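Prumerik Cube Set – simulated demonstrations for arm learning
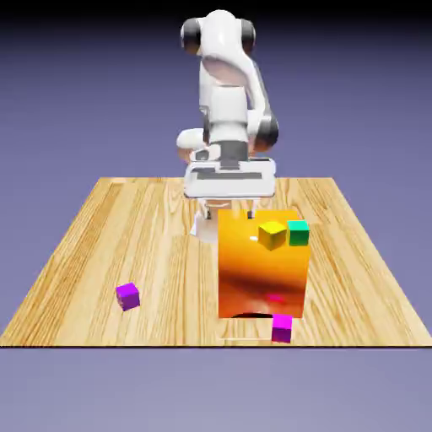
Can I record my own examples, or do I only get the ready ones?
Both are possible. The set comes with 940 recorded demonstrations, and the recorder is included, so you can add your own with a keyboard or a gamepad.

Each task uses an arm with a parallel gripper, small colored cubes and a large box on a wooden table. Every demonstration keeps the joint positions, the gripper opening and the camera view for each step. Start positions of the cubes are changed between recordings – this helps the model not to learn only one path.

Included:
9 tasks
Recorder and replay tool
Scripts for training and test

New in April 2023: failed attempts are stored in a separate folder.

License for one laboratory, up to 7 computers. For questions about the license please write to Bram Maes at Rollden.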